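Chapter 6
Edges and Wax: Looking After the Base of a Ski

Pick up a well-tuned ski and run your palm along the base. It feels almost silky, and there's a lot going on under your hand! In Chapter 5 we looked at sidecut and flex, the parts of a ski that were settled in the factory. Now we get to the parts you can change yourself, on a bench, with a file and an iron, the night before you head up the hill.

Most modern bases are polyethylene, either extruded or sintered. Extruded base is melted and pushed out in a sheet. It's cheap, tough and easy to repair. Sintered base starts as a powder that is pressed under heat and then sliced, and the tiny spaces left between the grains are what let it take up wax so well. A dry sintered base can be slower than a cheap extruded one, a fact that surprises nearly every student in the first workshop (it certainly surprised me).
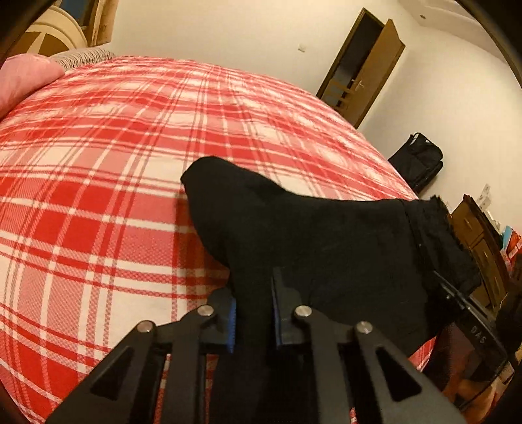 Edges are the other half of the story. Two angles matter: the base bevel, which lifts the edge slightly off the snow, and the side bevel, which decides how keenly it bites. For an all-round ski we'll use a base bevel of 1 degree and a side bevel of 2 degrees throughout this chapter. Racers go sharper on the side, and park skiers often dull the edge underfoot so it won't catch on a rail.

Snow has a say as well. Fresh, cold crystals are sharp and will dig into soft wax, so we reach for a harder one. Spring slush is full of water, and the colour of the wax block in your hand will change to match.

The case study in 6.4 follows Esmaeil Jafarzadeh and Matvii Sirko through a season in the rental shop at Plunberg, where they tuned 137 pairs by hand and kept notes on every one. Their logbook is a treat to read, grumbles and all.

Key terms: base bevel, side bevel, extruded base, sintered base, structure, burr

Before you begin 6.1, find a ski you can spare for practice and check its edges for burrs with a scrap of cotton wool.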